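Sleep and Bedtime Habits Among First-Year Students in Tondthorpe Hall
Project report by Renji Hoshino

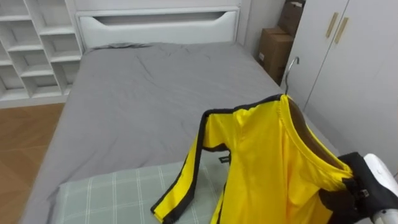

Most first-year students say they are tired. I wanted to find out how much of that comes from going to bed late and how much comes from going to bed at a different time every night. These are separate problems, and the advice we got at orientation treated them as the same thing.

Background

The usual advice for adults is to get at least seven hours of sleep a night. Our class reading also covered regularity, meaning how close a person's bedtime on one night is to their bedtime on the next. A student who sleeps from 2 to 10 every night gets eight hours and is regular. A student who goes to bed at 11 on school nights and 4 on weekends may get the same total over a week, but is not regular. I expected the second student to report feeling worse.

Method

I handed out 100 paper surveys in Tondthorpe Hall in April. Each survey had 8 questions. They asked for usual bedtime on class nights and on weekends, wake time, naps, caffeine after dinner, phone use in bed, room noise, and how rested the person felt on a scale from one to five. Names were not collected. Surveys went in a box by the mail room and I picked them up after one week.

I also asked three students to keep a sleep diary for the same week. Two lived on the Quan wing, which faces the road, and one lived on the Curis wing, which faces the parking lot. They wrote down when they turned off the light and when they got up. I did not use a phone app for this because two of the three did not want one.

Results

Not every survey came back, and a few that did were missing the weekend bedtime, so I left those out of the comparison. Among the rest, students whose weekend bedtime was within an hour of their class-night bedtime gave higher rested scores than students with a bigger gap. Total hours mattered too, but the difference was smaller than I expected.

Caffeine after dinner did not show a clear pattern. Some of the people who drank the most coffee also gave high scores. Phone use in bed was almost universal, so I could not compare it with anything.

Noise came up often in the comments. Quan wing residents wrote about trucks going to the Solusville depot before sunrise. The two diary keepers on that wing both recorded waking early on weekdays, and one of them made up for it with long naps in the afternoon.

Problems with the study

People filled out the survey from memory, and people are not good at remembering when they fell asleep. The diary part was too small to prove anything. I also wrote the question about naps badly. It asked "Do you nap?" with no time period, and several people wrote "sometimes" in the margin. If I did this again I would ask how many naps they took in the past week.

Next steps

I would like to repeat the diary part with one full floor and run it for a month, including the week before finals.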